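Trorkton worktop sealer, 1 litre tin

Bought two of these in April after the old stuff from Budomon ran out. Quick review as I've got to be out the door by half past.

Goes on easy. Thin, bit like milk, hardly any smell. Tin says wait 94 minutes between coats, which is an oddly exact number, I gave it two hours and went to do the shopping. Second coat went on smoother than the first. Third I skipped. Lazy.

Bad points. The lid. Absolute pig to get off, bent a decent screwdriver on it. And the little cloth they give you sheds fluff everywhere so bin it and use an old t-shirt. Also the instructions are printed in pale grey on white, had to get Mio to read them out to me.

Tea test: left a ring overnight on an offcut, wiped off in the morning. Beetroot, same. Turmeric left a faint yellow mark but turmeric marks everyting. Lemon juice I was nervous about, half an hour was fine, wouldn't push it further. Don't put hot pans down, it isn't made for that and they do say so.

Coverage is less than they claim. Did our long run and the bit by the window and was scraping the tin. If you've a big kitchen get the larger size, works out cheaper anyway.
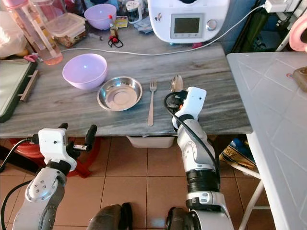 Chie Onishi: Did mine with the same tin last year and it needed redoing round the sink by Christmas. Rest of it still fine. Do you wipe down with anything special?

Just washing up liquid and warm water Chie. No bleach, no cream cleaner. Will keep an eye on the sink end, thanks, thats the bit I rushed.

Four stars. Would be five with a propper lid.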